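**Embossing folder cracks my cardstock every time, what am I doing wrong**

posted 7th July in Papercrafting > Dies, Folders & Machines

Hi all, hoping someone can help before I throw the whole pile out. Got the Astitz deep-relief folder (the fern one) and it splits the cardstock right along the stems. Every. Single. Time. Using the Jikmont machine, standard plate sandwich, 100 lb cardstock in white. Tried going through slower. Tried going through twice. Twice was worse, obviously.

Cards are for my niece's shower, 3 designs, all meant to have the fern background with a sentiment strip over it. Flat patterned paper would be fine I guess but I already bought the folder and I'm stubborn.

Oh and the older thinner folders I have work fine in the same machine. Just this one.

thanks in advance!!

*2 replies*

---

**inkypaws_drirnside** · 3,582 posts

Mist it. Seriously. Deep folders stretch the paper way more than the old thin ones and dry cardstock has no give. One light spritz of plain water on each side, from arms length, wait till it stops looking shiny, then run it. Let it dry flat under a book after. Not a heavy book or you squash the ferns.

Also check your sandwich. The deep folders are thicker so if you're using the same plates as for the thin ones you're probably over pressured. On mine I leave out one of the clear plates completly. If the handle fights you, stop, back it out. Don't force it, thats how plates snap.

And not all white cardstock is the same. The kind with a white core and a coated face cracks no matter what. Try tearing a scrap. If it tears with long soft fibers you're good, if it tears short and crumbly use it for the card bases and get something else for the ferns. I use the Huttunen smooth white for anything deep, the lighter weight. It glues down to a heavier base anyway so the card still feels solid.
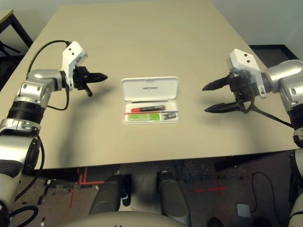
**glue_and_a_prayer**

Agree on the misting, would not skip it. Couple more things.

Grain direction. Cut a scrap both ways and run both, one will usually crack less. With the fern stems all going up and down it makes a real difference, at least it did on my birch folder.

Don't ink the card before you emboss if you're using water based ink and misting, it'll run all over. Learned that in April on a whole batch of thank yous. Ink AFTER, when it's dry, lightly over the raised bits with a sponge.

If you've got a stack already cracked dont bin them. Rub a bit of gold wax over the splits, looks like you meant it. Or put the sentiment strip right across the worst part. For a shower I'd go with vellum for the strip, so the ferns show thru a little. Tiny dots of glue behind the words only or it shows.

No idea on the plates for the Jikmont, mine's a different machine. Would check the little booklet before taking anything out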